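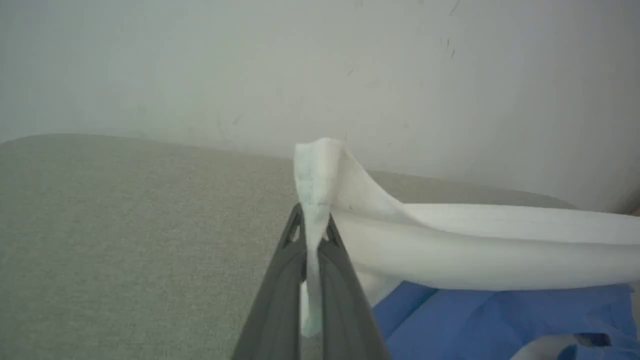
Letzte Änderung dieser Seite: Juni

Warum Stoff knittert

Stoff besteht aus Fäden, und jeder Faden besteht aus vielen dünnen Fasern. Baumwolle und Leinen kommen von Pflanzen, Wolle kommt meistens vom Schaf. Polyester wird in Fabriken hergestellt, zum größten Teil aus Erdöl.

Eine Baumwollfaser ist innen aus sehr langen, winzigen Ketten aufgebaut. Diese Ketten halten sich gegenseitig fest. Wird der Stoff feucht, schiebt sich Wasser zwischen sie, und sie lassen einander ein wenig los. Jetzt können sie verrutschen. Liegt ein nasses T-Shirt zerknüllt im Korb, rutschen die Ketten in eine neue Lage

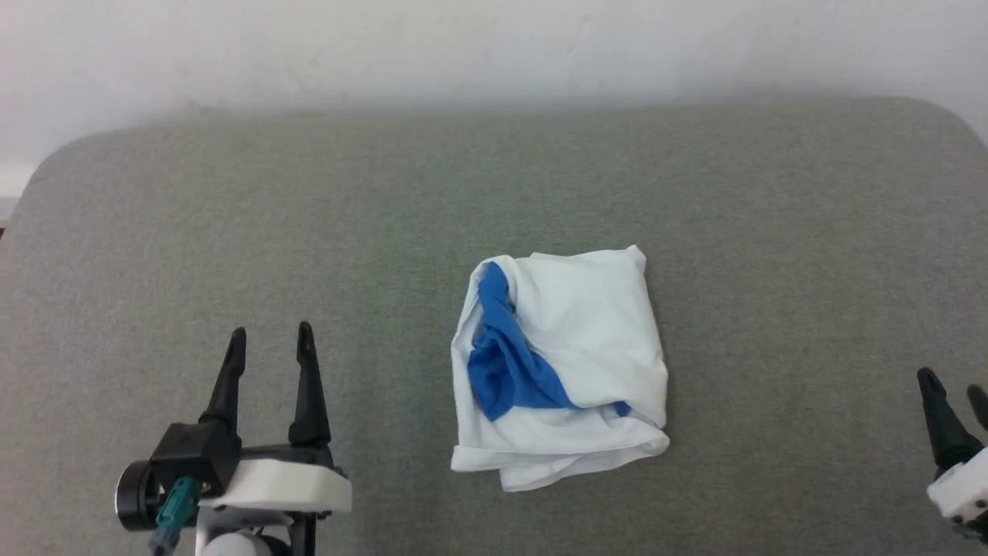
und halten sich dort beim Trocknen wieder fest. So bleibt die Falte im Stoff, auch wenn man das T-Shirt später hochhebt und schüttelt. Beim Bügeln geschieht dasselbe noch einmal, diesmal mit Absicht: Wärme und Dampf lockern die Ketten, das Bügeleisen drückt sie flach.

Wolle knittert weniger. Ihre Fasern sind gekräuselt und federn zurück wie kleine Spiralen. Auch Polyester nimmt kaum Wasser auf und bleibt deshalb ziemlich glatt. Leinen dagegen ist steif und bekommt schon beim Sitzen Falten.

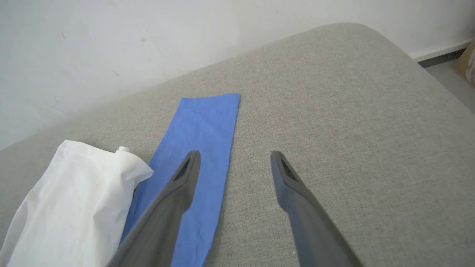 Brodie Quinlan: Bei uns in Sandurness hängen wir die Hemden tropfnass auf. Das Wasser zieht sie nach unten, und sie werden fast glatt. Geht das mit Wolle auch?

Mit Wolle geht es leider schlecht. Ein nasser Pullover ist schwer und wird auf der Leine immer länger. Man legt ihn besser flach auf ein Handtuch und zieht ihn vorsichtig in Form. 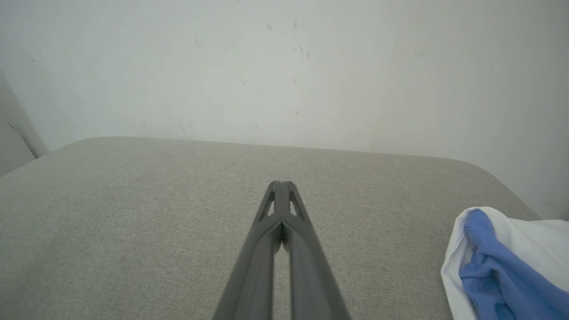 Wie stark ein Stoff knittert, hängt auch davon ab, wie er gemacht ist. Beim Weben laufen die Fäden über und unter anderen Fäden hindurch. Beim Stricken bilden sie Schlaufen, die nachgeben können — darum sieht ein Pullover selten zerknittert aus. Ein gewebter Bezug in hellem Graubeige, wie er hier auf dem Polster zu sehen ist, wirkt ein wenig wie Leinen. Woraus er wirklich besteht, verrät das Aussehen allein nicht. Dafür sieht man bei neuen Bezügen und Kleidern auf das Etikett.

Zum Ausprobieren: Feuchte 2 alte Baumwolltücher an. Knülle eines zusammen, streiche das andere glatt und lass beide über Nacht liegen.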